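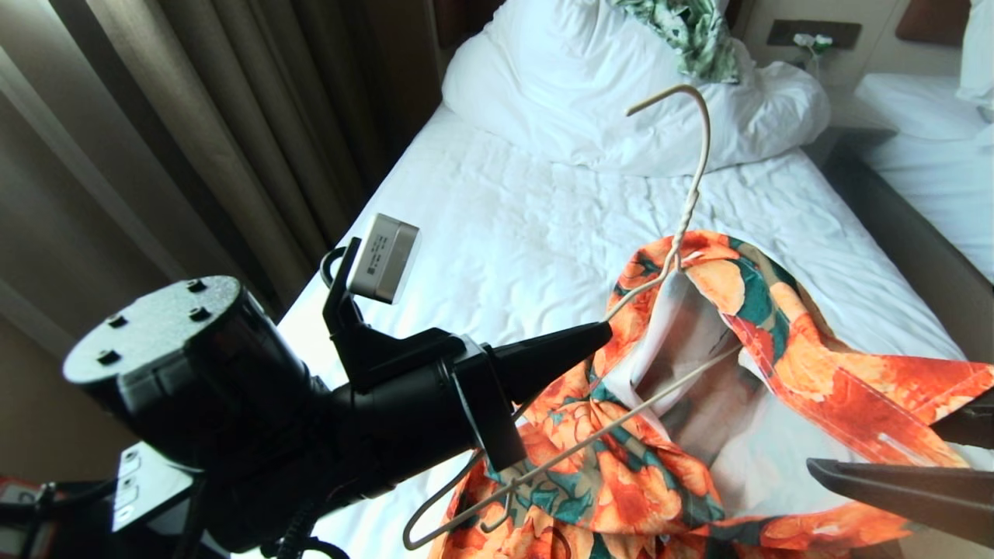

Dwynwen Hopkin

How to Test Whether a Robot Can Hang Up a Shirt

Putting a top on a hanger takes a person a few seconds. For a two-armed robot it is still one of the harder jobs in the house, and it makes a good test if you want to know how far along a machine is. The steps below are the ones I use when I try out a setup at home or in a rented room. They work for any pair of arms with grippers, whether a person is steering them or the robot is running on its own.

What you need

A bed or other soft surface with a plain sheet
A thin wire hanger
A lightweight printed top, then a heavier shirt for later
A timer
A notebook

Start with the wire hanger. Plastic ones are thicker and easier to grip, so a good score on plastic doesn't tell you much. A white hanger on a white sheet is also a fair check on the vision side. Many systems lose the shoulder wires against the bedding and only find them again where they cross the fabric. Orange flowers show up well on white, and thin wire does not.

Step 1. Set the starting point

Decide how much of the job is already done when the timer starts. I use two starting points. In the easy one, the hanger is through the neckline and the garment is bunched up on the bed. The robot only has to seat the shoulders and lift. In the full one, the hanger and the garment lie side by side. Write down which one you used. A demo video that begins with the hanger in the neck has skipped the worst part.

Step 2. Give each arm a job

One gripper should hold the hanger and the other should move the cloth. If both go for the cloth, the hanger slides out. If you are steering the arms yourself, take the hanger by a shoulder wire, close to the neck. The twisted part under the hook looks like a natural place to grab, but on narrow fingers it tends to roll.

Step 3. Come in low

Bring the cloth-side fingers in nearly flat to the bed and pinch one layer at the collar. Straight down from above usually picks up two layers, or the sheet. Check for the sheet before you pull. My first evening with this test ended with the bedding on the floor.

Step 4. Seat one shoulder, then the other

Pull the fabric outward along the wire until the seam meets the rounded corner. Let go, then do the other side. Wait for the cloth to settle before you close the gripper again. Light fabric keeps moving for a moment, and a program that plans from the old picture will close on air.

Step 5. Lift and check

Raise the hanger by the hook. Count it as a pass only if both shoulders stay on and the hanger hangs level enough to go on a rail. Do 6 tries with the same garment and crumple it again each time. Dropping it from waist height is good enough.

Scoring

I give 2 points for a clean pass, one for a hang that needs a person to straighten it, and none for anything else. Note the time as well, but keep it apart from the score.

Can they do it yet?

With someone skilled at the controls, yes, slowly. Running alone, the better systems I have tried manage the easy start on a garment they have practiced with. Change the fabric or flip the top inside out and the results drop off fast – lined necklines are especially bad, as the fingers catch the lining and leave the outer layer behind. I would not plan on giving up laundry day for one of these machines.

Once you have a steady score on the light top, switch to the heavier shirt and start again from Step 1. Button the top button for the first round and leave it open for the second.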